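A Logged Fault Is Still a Fault

By the time the Trimomby cell at our Bakmont site stopped in October, the same warning had been written to its log 238 times. The arm would close on a stem, the grip reading would drop for a moment, and the software would try again. Then it would carry on as if all was well. 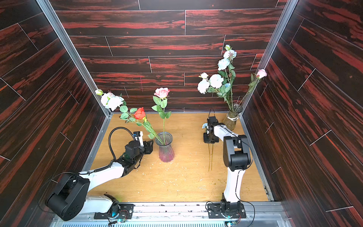

Flower work is hard on a two-arm cell. Stems bend, heads are heavy, and a vase of ribbed glass gives a gripper very little room for error. I don't blame the arms for dropping a rose. I blame the way we set up the retries.

The controller, a Rurus unit, let each arm try a grasp 4 times before it asked for a person. If the last try worked, the job was marked complete. On paper the cell was running at 99 percent. Over 600 placements had gone through that month, and the weekly report was green from top to bottom.

What stopped it was a wrist cable that had been wearing through inside its jacket. One afternoon the left gripper lost its signal with a vase between the fingers and closed to full force. The vase broke. A technician had the guard open at the time, which the cell should never have allowed while the arms had power, and she got a cut on the hand. It could have been a lot worse.

Georgiev, who supplied the guard switch, sent a new one within a few days. The cable cost less than lunch. Both repairs were easy, and I worry that they will be the end of it.

A retry should count against the cell. If an arm needs three tries to pick up a stem, the report should say so on the first page - and someone on shift should have the authority to shut it down without calling a manager first. We still don't have that at Bakmont. The retry limit is set where it was in October.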